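My project was on the Ilberg town picnic, and whether people still want it. I stood outside the library with a clipboard (never again!) and got 638 answers, which my teacher thought was a typo.

Most folks said keep it, but move it out of February. It's freezing! 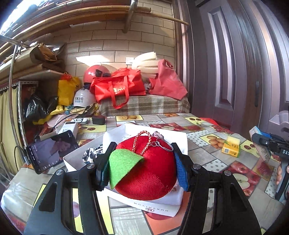 Josée Kowalchuk told me the cold is half the fun and she'd stop going if it was moved. She wasn't alone, so I added a question on that and had to redo five of my charts.

The other big thing was parking. The field at Clumetti Road gets muddy and people end up walking in from the highway.
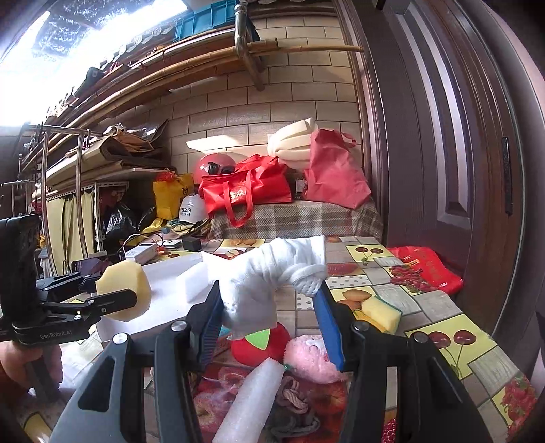
According to Talha Magsi, a shuttle from the school lot would fix it, and the town tried one back in 2000. I looked for records of that and came up empty, so it's going in my "still to check" pile along with the flyer costs.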